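Stop Making Me Book a Slot for the Dump

Sun 1 June

Tried to get rid of a mattress yesterday. Couldn't. No slots until Thursday week, and the man at the gate in Ralness was very nice about it and still wouldn't let me in. There were 2 cars in the whole yard. Two. I could see the bulky waste container from where I was sitting, half full, lid up.

So, home again with the mattress.

I know why they brought the booking in. The lines used to go back to the traffic circle on Saturdays and people on Verstraete Street couldn't get out of their own driveways. Fair enough. That was a real problem and I said so at the time. But it was a Saturday problem. Saturday from 9 to noon, mostly. Now we book for a wet Tuesday afternoon too, and for that you need an email address, a license plate, and a guess at what you'll be throwing out, in a drop-down menu that has "garden (soft)" and "garden (other)" and no mattress.

My neighbor Rianne Verschueren is 81 and doesn't do email. She used to drive over with one bag of hedge clippings and have a chat. Now her nephew books it for her when he remembers, under his plate, and then they turn her away because it's the wrong car. This happened in March. She put the clippings behind the shed and they're still there.

And what do people do who don't have a shed? Go look at the lane behind the Jirisard lot. A sofa, paint, somebody's entire bathroom. The town paid 400 dollars to have it cleared and there was a fridge back in the same spot by the weekend. I'm not saying the booking did all of that. There was always dumping back there. I'm saying if you make the legal way a pain then more people will take the other one, and I don't think you need a study to beleive it.

Kobe Desmet wrote in to say I should plan better. Kobe, I do plan. I plan my work and the kids' dentist and when the car gets its tires. What I don't plan is when a mattress gives up.

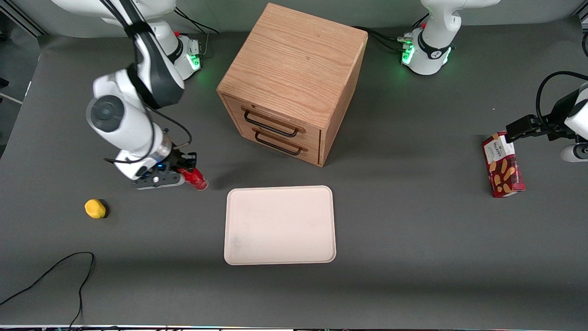

Over in Brurkum they kept it simple. Book on Saturdays, just turn up the rest of the week, show something with your address on it. Amber Cuypers moved there last year and says she's never waited more than 5 minutes. Same size town, same kind of yard. They even kept the little swap shelf by the exit, where you leave the things that still work. Ours went when the booking came in – no time in a fifteen minute slot to be browsing lamps, apparently. I got a perfectly good desk chair off that shelf. Also a fondue set, less good.

The other thing I keep hearing is that the system gives the town data. OK. What has it done with it? I asked. Edem Ankrah at the public works desk did call me back, which I appreciate, and he told me no-shows are a known issue and theyre looking at it. So the slots are full of people who don't come and the rest of us can't get in. That's the data.

Drop the booking on weekdays. Leave Saturday as it is. Put a phone number on the sign for people like Rianne, one that a person answers. Bring back the shelf if there's room, and there is room, I've sat at the gate looking at it.

Mattress is in the hallway until Thursday week. We go around it sideways.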